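Notes for Session 4: Laying a Table and Clearing It Again
Practical Housekeeping, evening group
Feb 20, 2018

OK, so last time we did shelves, and I promised we'd get to tables. I know a few of you thought I was kidding. I wasn't! Tables get a whole session because they are where everything in a house ends up sooner or later, and because the cloth on top is the part people ask me about most.

Cloth first. Measure the table before you buy anything. I've done it the other way round more than once, and I have a drawer in Andau to show for it. Take the length of one side, add the drop you want on both sides, then add a little for the hem. For a small square table I like a short drop for everyday use, enough to cover the edge without ending up in your lap. If your table is 60 cm on a side and you want a drop of 14 cm, that's 88 cm before hemming. Do the sum on paper, please. Half of you did it in your heads last June and we all remember the result.

Stripes are a special case. A plain cloth forgives you, but a striped one tells on you right away, and if you lay it even slightly askew the eye goes straight to it. What I do is pick one stripe near an edge, line it up with the side of the table, and only then smooth the rest outward with the flat of my hand. Go from the middle to the sides, then toward the corners. If one band still runs off at an angle, lift the whole cloth and start over – tugging at a single corner just moves the problem somewhere else.

Fold lines come next. A cloth that has been lying in a cupboard will have creases, and you have a choice: iron it on the table over a thick towel (check the finish first!) or hang it over a door overnight. The Gurkell cloths we use in class take a warm iron fine. The Vik ones don't like it at all, so keep those on a rail.

Now, clearing. My rule is that small things get sorted by where they go next. What they are matters a lot less. A mug goes to the sink or back to the shelf. A box gets opened, checked, and either kept with its contents or flattened. Cases and wallets are the awkward ones, because they look as if they belong on the table and so they stay for weeks.
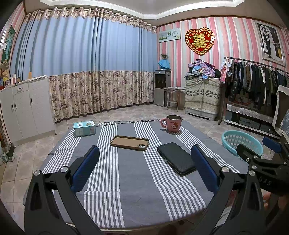
Practice table: gray striped cloth, with a box, a pink mug, an empty phone case and a black case or wallet to sort.

Try it with that set before you read my version. Write down one destination for each thing, and be specific, so "away" doesn't count. "Left side of the hall drawer" does.

My version goes like this. The mug first, always, because I knock mugs over. The box second, since it takes up room and you need to look inside before deciding. The phone case has no phone in it, so I'd ask whether there's still a phone in the house that fits. If there is, the two go together. If not, it goes in the donation bag with the rest of the orphans (we fill one every term for the swap shelf at Flusturberg, and it's roughly 200 items by the time I've driven it over). The black case I'd open last, on the cleared cloth, where anything that falls out is easy to spot.

You may want a different order and that's fine. Left to right works too, and I know people who swear by it. Just don't pick something up, look at it and put it down again in a new place – I do this constantly and it eats an evening.

When the table is bare, shake the cloth outside, check for spots in daylight if you can, and lay it again using the stripe trick.

For next time: measure one table at home, bring the numbers and the cloth you use on it. Old cloths welcome, stained ones even more so, as we'll be starting on stains.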